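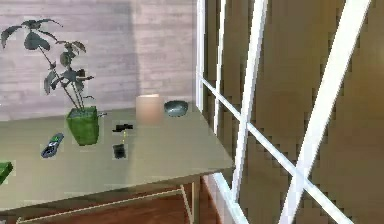 Leonor Brandão wrote in after the last version of this guide to say the lot number has to go in before the weight, or the form wipes the weight and you start over. She's right. Steps below are in the new order.

Section 5. Adding a holding to your Clistwood account

Applies to coins, bars and rounds you already own and want listed next to your stored metal. For metal you are buying through us, skip to Section 6. No need to enter it by hand.

Before you start

Have the invoice or receipt ready. Paper is fine. Also the assay card if the bar came with one. Do not open a sealed card to read the serial number - it prints on the outside, usually the back, lower corner.

5.1 Enter the item

1. Sign in. Go to Holdings, then Add.
2. Pick the metal. Gold, silver, platinum or palladium. Anything else goes under Other and gets no live price.
3. Pick the form: coin, bar, round, or mixed lot.
4. Type the lot number. If you don't have one, tap None. Don't leave it blank.
5. Type the weight. Check the unit first. The default is troy ounces, and a lot of small bars are marked in grams.
6. Type the fineness as stamped, for example 999 or 9999. No decimal point, no percent sign.
7. Type what you paid, including premium and shipping. Sales tax goes in its own box.
8. Save.

CAUTION: A troy ounce is not a kitchen ounce. If you weighed the item on a household scale, switch the unit to grams and enter grams. Mixing them up throws off your total and any report you hand to a tax preparer.

NOTE: Junk silver (worn old coins sold by face value) goes in as a mixed lot. Enter face value only, the Ziko calculator fills in the rest. You can overwrite its figure if you have weighed the bag.

5.2 Attach the paperwork

1. Open the item you just saved.
2. Tap Documents, then Upload.
3. Choose the file. PDF or JPG.
4. Wait for the green check mark. Closing the page early drops the file and you wont get a warning.

Up to 3 files per item. Need more? Combine them into one PDF.

5.3 Set a price alert

Optional.

1. Open Alerts from the side menu.
2. Choose the metal, then Above or Below.
3. Enter the price per troy ounce.
4. Choose email or text. Text needs a confirmed phone number.

Alerts run for 64 days then switch off. Renew from the same screen. They follow the spot price and ignore dealer premiums, so the quote you get when you call to sell will be diffrent.

5.4 Fixing a mistake

Within 14 days of saving: open the item, tap Edit, change it, save again.

After that the entry locks. Send a correction request from the Help page with the item name and the right figure. Put "Howlader form" in the subject line - that's the old name for it and the mailbox still sorts on it. Lurdes Vieira's team handles these.

CAUTION: Don't delete a locked item and re-enter it. The purchase date resets to today and your cost history goes with it.

NOTE: Items listed here are not insured or stored by Clistwood. The list is a record only. For coverage on metal kept at home, talk to your own insurer. For moving it into the Skurura vault, see Section 7.

Last updated April 13, 2025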